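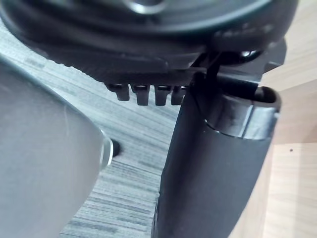 Nov 20, 2007

Picked up the Hunside stone again this morning after letting it sit under its blanket since Friday. It's a flat grave marker, gray granite, going to the Hunside cemetery for a couple who are sharing one stone, and the family has been so patient with us that I want to get this one right and get it out the door before the ground freezes up there. They first wrote to us in May! Part of that was waiting on the granite and part of it was waiting on the family to settle the wording, and I don't begrudge them a day of it. Wording is hard. I've watched people cry over a comma in our front office, and I've been close to it myself.

The final text came in the mail with both signatures on it and I've pinned it over the layout table. Please, whoever works on this after me, go by that sheet and not by the older one in the folder. The older one has "beloved parents" and the new one has "Mother and Father," and the verse at the bottom is gone. They decided to put a sprig of lilac in its place, which I'm glad of, as the verse was going to be awfully small to read from standing height.

Laid out the lettering full size on paper first. Came to 275 characters on the old version, far too many for a marker that size, and the new wording lets everything breathe. I tried the names at the same height as the family name and it looked crowded, so I dropped them down a step and put the difference into the space between the lines. Then I went and had my coffee and came back and looked at it from across the room, and it still seemed right, so that's what I'm going with. The dates go under each name, centered on the name and not on the half of the stone. I know we've gone back and forth on this in the shop. With one long name and one short one it just sits better.

Rubber stencil went on after lunch. The room was chilly and the adhesive was being stubborn along the left side, so I warmed that side with the lamp and went over it again with the roller and let it be for a while. Cut 5 lines by hand. I still like to do the numerals myself, the machine cut ones in our old pattern have a 7 that looks too much like a 1 when the lichen gets in, and I've seen enough old stones in Hunside to know it will. Somebody is going to come looking for these people in a hundred years and I'd like them to get the year right.

Test piece: blasted a scrap of the same gray with the finer grit, 10 passes, then the same again with the coarser. The finer one left a softer edge than I wanted and the letters looked washed out when I wet the stone. The coarser one is crisp and a touch deeper. Going with the coarser for the lettering, and the finer for the lilac only, with the leaves masked off and opened one at a time so there's some depth in them. If anyone has a better way of doing small petals I'm all ears. My last ones looked like popcorn.

Didn't start on the stone itself. It was getting late and I was tired, and I don't blast when I'm tired. Granite doesn't have an eraser.

Other things, so I don't forget them:

The bronze vase for the Kosadance order is here but it's the wrong ring. It wants the threaded one. I've called and they will swap it, we pay the postage one way. Box is under the bench, leave the tape on.

Lyimo plaque: the proof went out and came back with one correction, the middle initial. Corrected it on the drawing and on the card both. Still need to hear whether they want the porcelain portrait set in now or added later. If it's later I'd rather drill the recess here while it's flat on the bench than out in the weather with a hand drill.

Tulteren, the white marble lamb. I cleaned the back of it with plain water and a soft brush and nothing else, and I'd ask everybody to stick to that. The surface is sugary around the ears and it comes away if you so much as lean on it. It's a child's stone and it's been standing out there a very long time. I've left it on the low shelf with the towel around it. The family only wants it clean and standing straight again and I told them we wouldn't try to sharpen the face, and they seemed relieved to hear it.

We're down to 7 sheets of stencil rubber. Order more, the thicker kind.

Tomorrow, Hunside first thing, names and dates before the lilac. Check the compressor drain before starting, it was spitting water on Friday. And check the spelling against the signed sheet one more time, out loud, letter by letter, with a second person if there's one to be had.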